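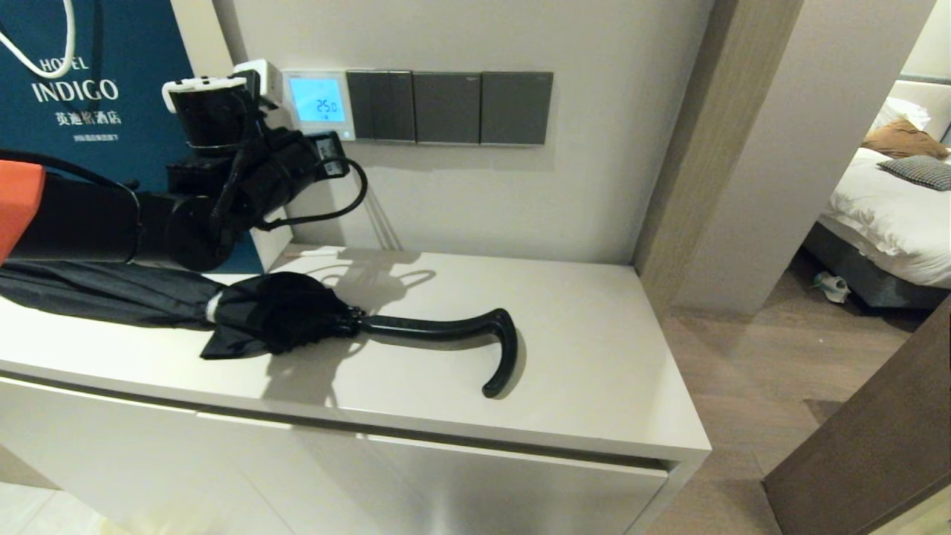
Automation and the Room Attendant's Day

Since July I have been writing on this blog about what changes for hotel staff when part of room preparation is given to a robotic arm. The present entry concerns the entryway, where the guest's first impression is formed and where attendants have long worked by habit.

An entryway holds small items that differ in shape and purpose. An umbrella with a curved handle lies on the cabinet, a paper bag rests against the wall, and the thermostat reads 25.0. An attendant takes in such things at a glance. A machine must be given a rule for each of them, and the rules must come from the people who do the work.

Chrysanthi Chatzigeorgiou supervised housekeeping for 13 years before she joined the Drasis project. She now spends her mornings writing placement standards and her afternoons on the floors. Her written standards run to 350 entries – many of them never recorded before, although every experienced attendant knew them.

The effect on staff is mixed. Valdis Žukauskas reports less bending and reaching on his shift, but also more waiting, and he has asked that waiting be counted as working time. I consider the request reasonable. Yabsira Feyisa is concerned that new attendants will learn to check a room before they have learned to prepare one. Her proposal is that each trainee complete 20 rooms by hand before working with the arm, and management has yet to reply.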